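Speaker notes, Ikska running club, beginner night
August 19, 2019
Talk: Getting from 20 minutes to a half marathon

Slide 1. Welcome
Thank the McAlister store for the room. Restrooms are down the hall on the left. Questions at the end, but stop me if something makes no sense.

Slide 2. Who this is for
People who can run or run-walk for 20 minutes without stopping for the day afterward. If you aren't there yet, the Flekach group does a walk-run course and you can join us for the spring race.
The target race is the Stolell Half in November. It is mostly flat with one long hill after mile nine.

Slide 3. Easy means easy
Most beginners run their easy days too fast. I did it for two years. Test: can you say a full sentence out loud? If you can only get out a few words, slow down or walk for a minute.
My own easy heart rate tops out at 151. Don't copy that number, yours will be different.
(Pause here. Ask who wears a watch.)

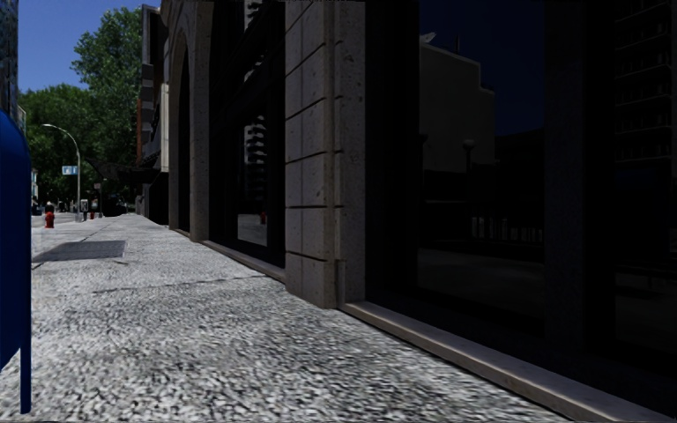

Slide 4. The week
Three runs to start. Two short, one long. Add a fourth short run only after a month with no aches that last overnight.
Long run goes up by a mile, then every fourth week it drops back. The drop-back week gets skipped a lot. Please don't skip it.
Missed a run? Let it go. Don't stack two into one day.

Slide 5. Shoes and socks
Keep this short, the store staff will cover fitting.
Don't wear new shoes on race day. Put at least 40 miles on them first. I keep a log, and my last pair went 194 miles before I got a sore spot under the big toe, so I retired them early.
Synthetic or wool socks. No cotton.

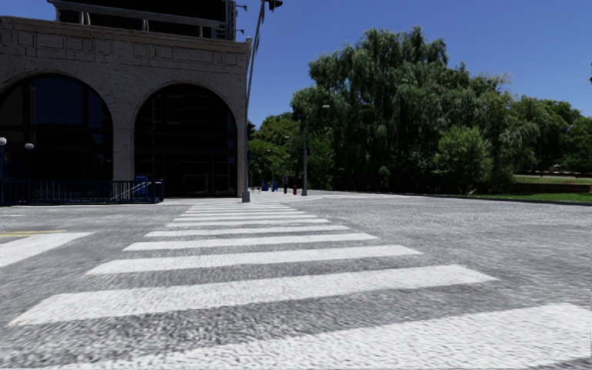 Slide 6. Eating and drinking
Under an hour, most people need nothing during the run. Over that, try a gel or some chews on the long run and see how your stomach takes it. Use the same brand in the race.
Skip the story about the burrito if we're past 7:30.

Slide 7. Last two weeks
Cut the long run almost in half, keep the short ones. You will feel restless and your legs may feel heavy. Both are normal.

Slide 8. Sign-up
Sheet is by the door. Write your email in capitals. First group run leaves from the store parking lot, all paces, plan on three miles.
Leave this slide up during questions.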